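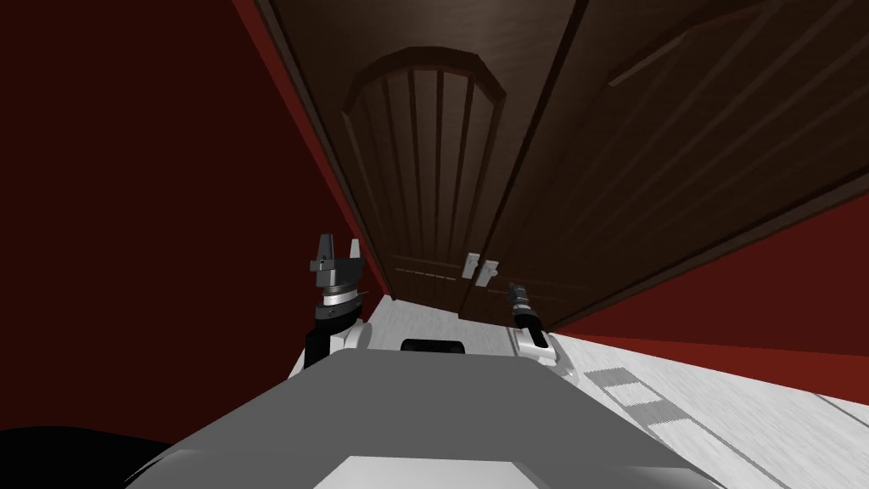
Gadik gallery: the wardrobe job
2026-04-24

Hello again! I've been promising a page about the door-opening work for ages, and I finally have something worth putting up. For anyone new, Gadik is our planning and control stack for two-armed mobile robots, and I look after the part that decides where the base should stop and which arm should do what. Trudy Ormsby writes the perception side and is much tidier than me, so if you find a bug it's probably mine.

The wardrobe is the piece of furniture I've spent the most time with this year. Two doors, two little pale handles right next to each other at the seam, and an awful lot of dark brown wood with not much else for a detector to hang on to. It lives in Bumer, our simulated flat, in the room with the red walls.

Why the handles are a pain

They're small and they sit close together, so for a long while the handle detector merged them into one fat blob in the middle and the planner cheerfully aimed for the gap. Trudy's fix was to find the door seam first and then look for one handle on each side of it. Much better! The grooves in the arched panel on the left door gave us trouble as well, as the old edge finder was quite happy to call any thin vertical thing a handle.

Which arm goes first

In the view at the top of the page the right gripper is just below the handles and the left one is over by the lower part of the left door. The planner scores both arms against both handles, throws out anything that would put the elbows in each other's way, and keeps the cheapest pair. I used to hard-code right arm, right door. It was quicker to write and I regretted it by August.

Where to park the base

This is my bit, so forgive me if I go on. We sample 245 base poses in front of the furniture, check each one for reach, and then check again with the door swung open (I forgot the second check for an embarrassingly long time, and the robot kept parking itself inside the arc of its own door). Only the best nine go on to the full arm planner, which is slow and grumpy and shouldn't be bothered with rubbish.

Scores so far

On the last batch of 192 simulated starts we got a door open in 78. I know, I know — but the batch before was so poor I'm not printing it. Most of the failures are the gripper arriving a little low and closing on nothing. I think it's the camera tilt going into the handle pose with a stale timestamp, and Trudy thinks it's my inverse kinematics settling for a lazy answer near the joint limits. We have a bet on.

Next on the list

I want to swap the fixed pull for a compliant one, so the arm follows the hinge and stops fighting it. The trajectory logger also needs splitting up, because one bad run now gives me over a gigabyte of joint states and my laptop fan has opinions about that. After that, drawers.

If you're running Gadik at home, pull the latest branch before you try any of this, as the handle message gained a door field and old configs will fail to load.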